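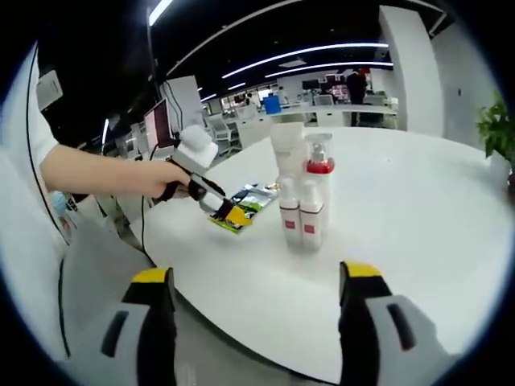 Most people who write to us have the same complaint, and Zoriana Kovalchuk put it in one line: she can never find room to eat at her own table, because everything that comes into the house gets put down there first and stays for a week.

Her message was one of 1,006 replies to a survey run by Cloltwood, the home storage company, in March. The answers led to the Clear Table Weeks, a free program of tidying sessions that opens to the public in August 2024 at the company's two showrooms, Ekau and Mokgethi.

The sessions deal with one piece of furniture only. Visitors sit down at a table with a mix of ordinary household things on it, such as snack bags, pump bottles and small containers, and work out where each one should live. Staff are on hand to help, but the visitors do the sorting.

"People think they need a bigger kitchen," said Kovalchuk, who took part in a trial session after answering the survey. "I had a drawer with nothing in it but takeout menus. My hand soap refills were on the table and the menus had a drawer to themselves. I went home and swapped them over."

In the survey, people were asked to name the items that stayed on the table longest. Food packets that had been opened and not finished came up again and again. So did bottles bought as spares – soap, lotion, shampoo – that were waiting to be carried to another room. Mail was lower on the list than the company had expected.

Round tables got a section of their own. Owners said they were harder to keep clear than square ones, as there is no corner to push things into and whatever is set down tends to drift to the middle. Cloltwood suggests keeping the middle for one tray and nothing else. Anything that does not fit on the tray goes back to its room before the next meal.

Other advice given at the sessions:

Put bottles that belong in the bathroom by the door, standing together, and take them all in one trip.

Fold down and clip opened snack bags, then stand them upright in a bin on a shelf. Bags left flat get buried.

Wipe a glossy top with a soft, damp cloth and dry it right away.

Keep spares of the same product in one place. Several people at the trial found they had been buying soap they already owned.

Each session lasts 50 minutes and takes up to 34 people. Booking is required for weekend sessions. Weekday visitors may walk in while there are seats. Children are welcome with an adult, and both showrooms have step-free entry and parking at the rear.

Visitors will also be able to try Clilo, the company's new line of table trays and shelf bins. There is no need to buy anything to attend. The company has printed 2,000 copies of a short booklet with the advice from the sessions, and these will be given out free at the front desk of each showroom until they are gone.

Visitors who would like help with a particular problem are asked to bring a photo of their own table as it looks on a normal day – please do not tidy it first.

Bookings can be made in person or by phone through either showroom. Groups of ten or more should call ahead.

Notes to editors

The survey was open to Cloltwood newsletter readers and was answered online. Seats for press are available at weekday sessions in both locations on request.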